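Namesville Obituary Index – README

Last revised in October. Maintained by Ginette Penner.

What this is

A transcribed index of death notices and obituaries printed in the Namesville paper and its two short-lived rivals, the Trullier Weekly and the Moser Leader. It covers 2547 notices for people who lived in Namesville, died in Namesville, or once said something unkind about Namesville and were claimed by it afterward anyway.

The notices themselves are not reproduced in full. What you get is one row per notice, with the facts a family researcher usually wants: who, when, where, survived by whom, buried by which funeral home. If you want the prose, with the fishing trips and the prize dahlias, you will have to go to the library and ask for the film. Bring quarters for the printer.

Why it exists

I was looking for my great-aunt. She had been indexed twice before, once under her first husband's name and once under "Mrs.", with nothing after it. I found her on the fourth reel, spelled correctly, in a notice that gave more room to her sister-in-law's pie than to her. By then I had typed up everyone I'd passed on the way, and it seemed a waste to throw them out.

Files

notices.csv – the main table, one row per printed notice
people.csv – one row per person, where I have been able to tell people apart
homes.csv – funeral homes, with the names they traded under and when they changed
places.csv – cemeteries, churches and townships, old spelling and new
corrections.txt – what I got wrong and who told me
doltatach.cfg – settings for Doltatach, the little program I use to match names across notices

All tables are plain comma-separated text in UTF-8. If accents look like soup when you open them, your spreadsheet is guessing. Tell it not to.

Columns in notices.csv

notice_id – a number. It means nothing and will not change.
paper – N, T or M for the three papers
printed – date the notice ran, as year, month, day
died – date of death, if given. Often it is only "last evening" or "after the storm", in which case see died_text.
died_text – whatever the paper said, word for word
surname, given – as printed, mistakes included
surname_std, given_std – my best reading
maiden – birth surname, if printed
age – in years. Infants under a year are 0, with the detail in notes.
birthplace – as printed
survivors – names separated by semicolons, in the order given. Families fought over this order, so I have left it alone.
predeceased – same treatment
home – key into homes.csv
burial – key into places.csv
notes – everything that would not fit anywhere else

An empty cell means the notice didn't say. The word "illegible" means it did say and I couldn't read it. Please don't merge the two, as one earlier user did before writing to ask why half of Trullier had been born nowhere. 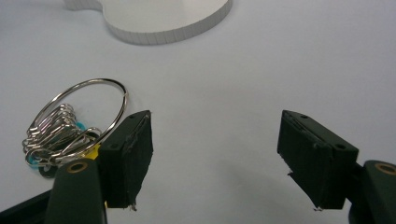 The hardest column by a mile is given_std. The Trullier Weekly had a typesetter who believed in only so many first names, and everyone born with a different one got rounded to the nearest. Orville, Orval, Orvel and Orrin all went into the ground as Orville. I have split them where a census page or a headstone let me, and where it didn't I have left them as a crowd of Orvilles and marked the row with a question mark in notes.

How the notices were picked

I read every surviving issue of all three papers on film and typed every item that reported a death and named the person. Cards of thanks were left out. So were "in memoriam" verses, which ran on anniversaries and would have killed some people annually for decades. Notices reprinted from out-of-town papers are in if the person had a stated tie to Namesville, Trullier or Moser township.

When the same death was reported in more than one paper, each notice has its own row, and people.csv ties them together. The papers disagree cheerfully. One man died at 71, 74 and "a great age" in the same week.

Known gaps

The Moser Leader is missing a stretch of film after the pressroom flood. There are 302 issues on the reels, and the masthead numbering says there should be more. Nothing from the missing ones has been guessed at.

Women are harder to find than men in the early years. A wife is often "Mrs." plus her husband's full name, and a widow may be nothing but somebody's mother. I have filled in given_std from other records when I could do it safely, and the source is in notes.

The hill families north of the creek mostly didn't pay for notices. Their absence from this index says something about their opinion of the newspaper and very little about their health.

Causes of death are not coded. The papers used "a lingering illness", "a short illness" and "complications", and I'm not qualified to sort those into a table. Neither was the editor. What was printed is in notes if it was printed at all.

Matching

Doltatach compares surname, given name, age and the list of survivors, then hands me a pile of pairs it thinks are the same person. I go through the pile by hand, with tea. It is good at spelling and poor at brothers. Two brothers married two sisters in Moser and named their children out of the same hat, and the program would like them all to be one very busy man.

Each row in people.csv has a confidence field with 4 levels:

a – two or more records agree and I'd put it on a headstone
b – probable
c – plausible, check before you tell your cousins
d – the program's idea, not mine

Please carry this field along if you reuse the table. A family tree website took an early copy, dropped the column, and a woman in level d now has eleven grandchildren she never met.

Accuracy

I retyped a sample of 500 notices a year after the first pass, without looking at the old rows, and compared the results. Most of the differences were in survivors, where I had skipped a line of nephews. Dates held up well. Ages were worse than I would like, mainly 3s and 8s on the darker reels. The differing rows were fixed and are listed in corrections.txt under "my own fault".

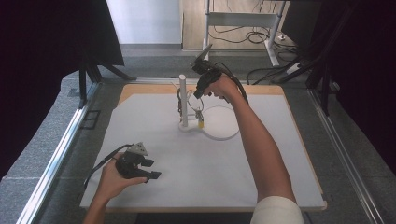 Can I add my grandmother, who died in Namesville but never had a notice in any of the three papers?

The index only covers printed notices, so she would need one to get in. There is a good chance she was printed somewhere else, though, and I'm glad to look. Send her married and maiden names and the year. If I find a notice from an outside paper that mentions her tie to town, she goes in with the next update.

Living people

Survivors are named in the later notices, and some of them are still surviving. For that reason the public copy stops short of recent decades. If your name turns up anyway and you'd like it out, write and it will be removed from the survivors column without any argument. I don't need a reason.

I won't remove the dead on request, though I will fix them. One family asked me to take out an uncle on the ground that he was a disappointment. He is still in there.

Corrections

Write with the notice_id, what is wrong, and how you know. "My mother always said" is a perfectly good source and will be recorded as one. A photograph of a headstone is better. A headstone paid for by a second wife gets weighed against the other evidence.

Please don't send an edited copy of the whole table. I have received several, and finding the changed cell takes longer than the first transcription did.

Version notes

The current version adds the last two Moser reels, splits the Methodist cemetery into its old and new sections, and separates the funeral home that had been listed under three owners as if they were three businesses. It was the same building and, as far as I can tell from the ads, the same hearse.

The version before that fixed the sort order on names beginning with "Mc" and "Mac". The version before that broke it.

Terms of use

Free for family, school and research use. Credit it as the Namesville Obituary Index and keep the confidence field. Don't sell it. Don't put it behind a login and charge people to find their own relatives.

Still to do

– Finish linking burial to plot numbers for the Lutheran cemetery, whose plot map was drawn by someone facing south
– Check the Trullier twins
– Decide what to do with the pets. There are a few, one of them a mule with a longer notice than the mayor's, currently kept in a separate file on my machine
– Find out who "Uncle Dutch" was. He is a survivor in a great many notices and doesn't appear to have had one himself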